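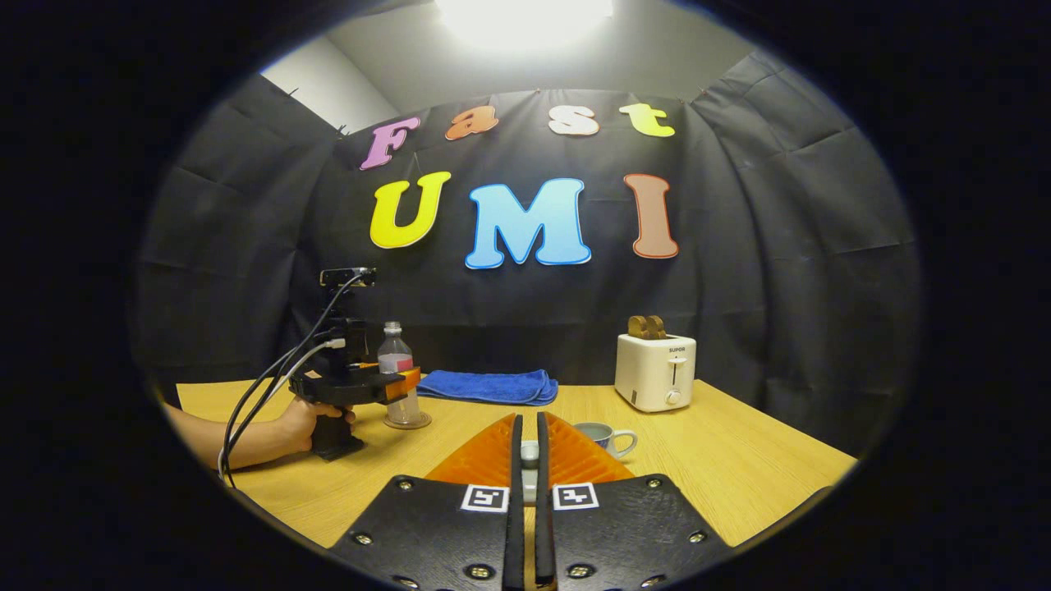

Pose tracking for two hand-held grippers: project report

Oleksandra Zakharchenko

1. What I set out to check

The course handout says that demonstrations recorded with hand-held grippers are ready for training once the tracking software has run. I doubted that. My project tests Jimine, the lab's script for turning gripper video into hand paths, and the filter that is supposed to throw out bad recordings before they reach the policy.

2. Data

I used the breakfast set from May: 400 recordings on a wood-grain table, with a toaster, a mug, a water bottle and a folded blue towel. Both grippers are used, so every recording should give 2 paths that agree with each other in time and space.

3. Method

Jimine finds the camera pose in each image, reads the square markers on the finger plates to get the opening width, and writes everything to one file. I replayed the paths in Durrani, our viewer, and marked each jump larger than a finger width by hand. Then I compared my marks with the filter's.

4. Results

The filter passed nearly everything. I found 1,464 jumps, spread over 202 recordings. Most of them came when one gripper crossed close in front of the other camera. A plain black cloth gives the tracker few points to hold on to, and I suspect the foam letters pinned to ours do more for tracking than any setting I changed. I did not test this by taking them down, and I should have.

Opening width was better. It failed mainly when a marker was seen at a steep angle, and filling those gaps with a straight line was good enough for short gaps. For long ones it makes up a grasp.

5. Does it matter?

I can't say yet. A policy trained on the cleaned set looked smoother in replay, but smooth replay proves very little, and I had no robot time at Prirnilside to run it. The earlier Zonero report claims cleaning makes no difference. It gives one run per setting, so I don't trust that either.

6. Left to do

Run both policies with several seeds. Make the filter compare left and right paths directly. Fix the clock offset, which is still typed in by hand.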